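Home > Kitchen & Dining > Tables and worktops

Mug tree tips over and I'm scared for my pine table

Posted by teaatfour, Jul 15, 2018

Hi all, hoping someone here has been through this. I bought a Drineo mug tree in February, the sort with a wooden post, a round black base and four pegs, and it lives on our pine table. It's lovely when it's got a few mugs on it, but with just one it feels tippy, and last week it went right over and left a little dent. I could have cried! I kitchen-scaled everything: the tree is 600 g and my usual mug is 247 g, so the mug is a fair chunk of the whole lot.
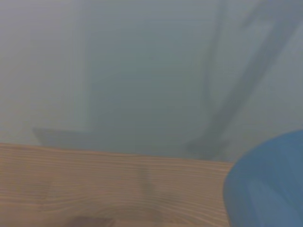

The table is the thing I care about most. It was my first proper bit of furniture and I've only ever put Prodwood oil on it, two coats when it arrived and one since. You get those curved bits in the grain where the lines bend round, and I don't want to sand them about if I can help it. The dent is at the other end, small enough to cover with a fingertip, and I can feel it more than I can see it.

So, two things really. Is there a right peg to hang a single mug on? And can I put something under the base that won't mark the oil? I did have a rubber jar opener under there for a bit and it left a dull ring (gone now, after a lot of rubbing with a soft cloth). I normally just use whichever peg is nearest the kettle, handle over the end and off I go.

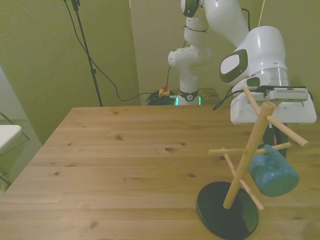 2 replies, sorted by most helpful

Penner_and_pine

I've had three of these trees and they all do it with one mug. Things that worked for me:

Hang the single mug on the lowest peg that will take it. The higher up it is, the easier it is to knock over.

Let it slide right down the peg till the handle touches the post. People leave it out on the tip and then wonder why the whole thing leans.

Turn the tree so the loaded side faces the middle of the table and not the edge. It won't stop it tipping but at least the mug doesn't end up on the floor.

For underneath, get wool felt and cut a full circle to fit the base. I wouldn't use little dots, mine rocked on them. No rubber on oiled pine ever again, please! The dull ring you had is exactly what I got, and mine didn't rub out.

With the dent, try a damp cloth and a warm iron, a few seconds at a time, then let it dry overnight and oil just that patch. Pine is soft so it comes back quite well – oak was a pain when I tried it. Test it on the underside first.

kettle_on_21

just buy a heavier one?? Branari do one with a stone base. was over 200 reviews when I looked and most of them liked it. or hooks under the shelf

Update from teaatfour

Thank you both! I'd like to keep this one if I can (sorry kettle_on_21, I did look and it's very nice, but it's taller than the gap under my cupboard). I've been having a go with the light blue mug, trying the pegs one after another.
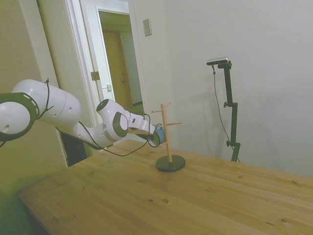
Light blue mug next to the post, at about peg height.

The low peg is the winner so far. I gave the table a nudge with my hip, which is how it went over last time, and the tree stayed put. Up on the top pegs it still has a wobble that I don't like the feel of, so those are going to be for when there's a mug on the other side as well. My other half puts things back without looking, so I'm not sure how long
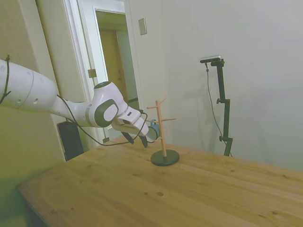
that rule will last, but I'll do my best. Felt is ordered, a whole sheet of it so I can cut a second circle if I make a mess of the first. I haven't been brave enough for the iron yet. Does it matter that the oil is still on there, or should I wipe the patch with something first?

Penner_and_pine

Leave the oil, just make sure the table's had a wipe so you're not steaming crumbs into it. Use a white cloth as well, I used a red tea towel once and had a pink patch for weeks.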